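# Teaching two arms to tidy a table

Student project report, Filley lab
Violeta Iturra and Wenceslao Pereyra
11/26/22

Our project was to show a pair of robot arms how to clear up a messy table, by steering them ourselves from a distance and recording everything we did. Florencia Figueroa supervised us, and we loved nearly every minute of it. The job sounds dull until you try to pick up a bit of crinkly plastic with two fingers that can't feel anything! 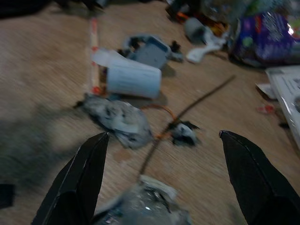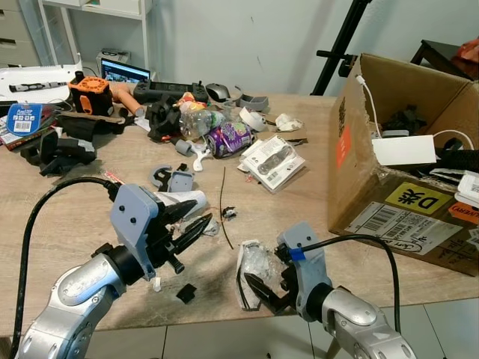
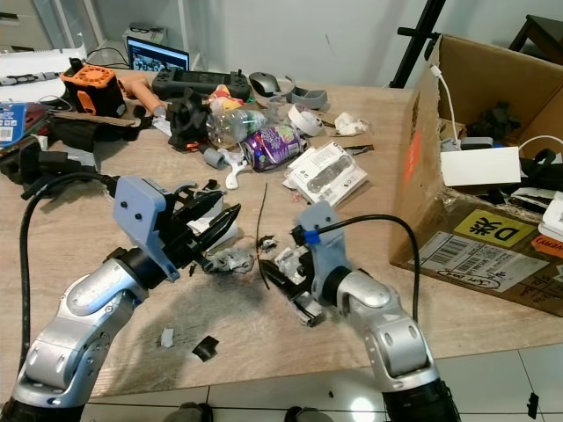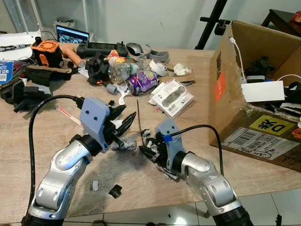
## How we steered the arms

We used the Prukari control set, a pair of handles that each drive one arm. Move the handle and the arm copies you, squeeze the trigger and the fingers close. Wenceslao wrote the recording program, which saves the joint positions, the finger opening and all the camera views together, so that every moment of a demonstration can be lined up later. We called the program Vornadden for reasons that made sense at two in the morning.

The person steering could look at the table directly or at the camera views on a screen. We began by looking straight at the table, which felt natural and gave us quick, confident demonstrations. The trouble was that we were using information the robot would never have. If Violeta leaned to one side to peer behind a gripper, that little peek was not in the recording, but her next movement depended on it. Florencia spotted this in the first week and made us steer from the screens only. We grumbled, and then we got better at it.

## What counts as one demonstration

We tried long recordings first, clearing as much as we could in one go. They were tiring and one clumsy moment near the end could spoil the lot. After that we cut the job into short pieces: reach for one item, grip it, lift it, carry it to the drop area, let go. If we missed the first grip we were allowed one more try, and we kept those recordings on purpose. A robot that only ever sees perfect grips has no idea what to do after a bad one.

We set ourselves 3 rules:

- start each recording with both grippers open and apart
- pause for a breath before closing the fingers
- if the item slips, back off before trying again

The pause was Violeta's idea. Without it, our closing movements started while the arm was still travelling, and the two of us did this quite differently.

## The tricky stuff

Thin plastic was the hardest material by a long way. It changes shape when you touch it, it shines, and a clear piece can nearly vanish on the screen. Pinching from straight above often just pushed it flat. Coming in low from the side worked much better – the fingers slid under a fold and had something to close on.

Using both arms together was the most fun part. One gripper holds or steadies a piece while the other pulls or takes over. The first handovers were awful, with both of us trying to steer one arm each and shouting "now!" across the room. With one person on both handles it went far more smoothly, though your shoulders certainly know about it afterwards.

## Results so far

We trained on our short recordings and then gave the robot 19 fresh tries at picking up a single item. It managed 8. Most of the misses were closing too early, a finger's width short of the item, and 2 were on clear wrappers where the arm simply hovered. That is a modest score, but watching the arm back off and have a second go by itself had us both cheering.

## What we want to do next

We would like to record more side-on grips and have a third person steer, so that the robot doesn't only learn our habits. Agathe Tessier has offered to do a set in June. Wenceslao also wants to try slowing down the last part of each reach during training, which may help with the early closing. The handover recordings haven't been used for training yet, and they are next on the list once we have finished labelling them.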